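Workshop notebook, play kitchen set
1 January 2023

Happy new year to the bench! Quiet day in the building, so I pulled out the Juleldale play kitchen boxes and finally got to sort what we have before the April loan round. I've been looking forward to this one for weeks.

Starting point

Two boxes, one marked Worar and one marked Lorano, both packed by different hands and both a jumble. The log sheet says 134 pieces between them. I didn't check that today and I'm not going to, the aim was only to sort by meal and see which pieces play well together. Lids went in the blue bag for now.

Washing

Did the first lot in the big sink with 20 ml of dish soap to a full basin, soft brush, no soaking for anything with a printed label. Towels underneath, then left to air. The small holes in strainers and sieves hold on to water like crazy, so shake them hard and stand them on edge. I forgot this with the first one and got a nice puddle down my sleeve.

Labels are the weak spot. If a corner starts to lift, press it back down with a fingernail while it's still warm from the water and leave it alone overnight. Don't use the craft glue, it goes yellow. (See the old Herrera picnic set for what that looks like after a year.)

Colors

I love the mint green pieces. They're soft enough that anything red or yellow next to them really pops, and I think that's half of why kids go straight for the tomatoes. I'd like to keep all the mint together as one set and stop splitting it between boxes – it looks like a real kitchen when it's together, and like leftovers when it isn't.

Sizes are all over the place, of course. A strainer that could hold a whole lunch, a cup for a doll, a ketchup you could nearly use at a cookout. I used to want to fix that. Now I think it's more fun left as it is, and the stories get better when the ketchup is the biggest thing at dinner.

Table layout, first try

White table, pieces spread wide with plenty of space between them so each one can be picked up without knocking its neighbor. Ketchup on the round plate, big oval colander and the cup side by side, small food out on its own. Very happy with the colander and cup together, same pale green, and the red bottle wakes the whole thing up.
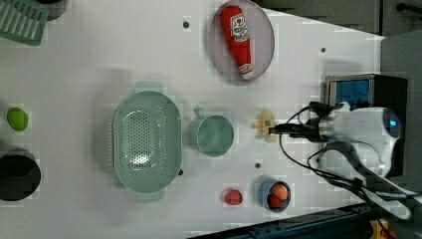 To do next

Find a second plate, a bit deeper if there is one.
Try the same layout with the Lorano vegetables.
New tags for both boxes. We have a roll of 100, plenty.
Ask whether the shelf marked 1080 is free, it would fit the mint set perfectly.
Dry the blue bag lids properly before they go back in.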